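# The Year I Bought Nothing to Wear

I gave up buying clothes last July, mostly out of temper. I'd been hunting for a grey cardigan, bought a new one, and then found the old one behind the ironing board (same shop, same size, same wretched toggles). That was the afternoon I sat on the bed and said right, enough, a whole year.

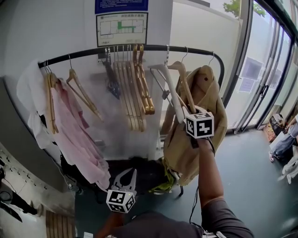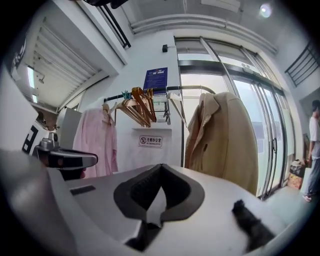 **Doesn't it get boring, wearing the same things all the time?**

It did for a fortnight or so, and then I stopped noticing what I had on by mid-morning. The boredom was in the choosing. Once I'd settled on four or five outfits that I liked and could sit down in, I got dressed in the time it takes the kettle to boil, and had the rest of the day to be bored by other things.

I should say I'm no saint about this. I allowed myself tights, knickers and one pair of wellies, because the old ones had a split you could post a letter through. Everything else had to come out of what I already owned, or be mended, or be swapped with somebody who was willing.

The first thing I did was pull the whole lot out on to the floor and count it, which I don't recommend doing after lunch. I'm too embarrassed to give you the full figure, but there were 9 black jumpers. Nine! I'd have sworn in court that I had two. One had never been worn and still had the spare button in its little paper packet.

Then I went through my bank statements, with a biscuit for courage. In the year before I stopped I had spent £889 on clothes, and I could remember perhaps a third of it. There was a dress from Lisar that I wore to one christening and then spilled gravy down. There were trousers from Degefa, lovely trousers, half an inch too short from the day they arrived, and I'd kept them for two winters in the hope that one of us would change.

So I let the hem down. This sounds like nothing, but I hadn't sewn since school and I had to watch the same video four times over. The stitches on the left leg look like a drunk spider did them. The right leg is quite good! I wore them to work the next morning and kept sticking my ankles out at people, and not one of them said a word.

Mending turned out to be the part I liked. There's a drop-in at Irura, the craft place over the bakery, where for a small sum you can use the big machines and a very patient teacher will unpick whatever you've done. I learned to darn there. I learned to put a zip in (badly, then less badly). I also learned that you can't mend cheap leggings at all, they just move the hole along to somewhere ruder.

The hard bit was autumn. I love autumn clothes, I always have, and Skivov kept sending me emails about corduroy. I must have filled and emptied the same online basket every evening for a month. In the end I unsubscribed from the lot of them, and it was astonishing how much less I wanted things I hadn't been shown.

Weddings were hard too. I had three, with a lot of the same guests, and I wore the same green dress to all of them. At the second one I felt a bit hot in the face about it. By the third I'd put a belt on and was past caring, and a cousin asked me where it was from as though she'd never set eyes on it before.

And what did I do with the money? I'd love to tell you it's in a sensible account. Some of it went on a decent coat being relined, and a good deal on a weekend in the rain by the sea, where I wore two of the black jumpers at once.

The year is up now. I went into town on the first free morning, all ready to treat myself, and came home with a reel of navy thread and a cheese scone. I do need a new bra, mind you, and I've had my eye on some boots. I'll probably go back for the boots once I've had the old ones heeled and seen how they come up.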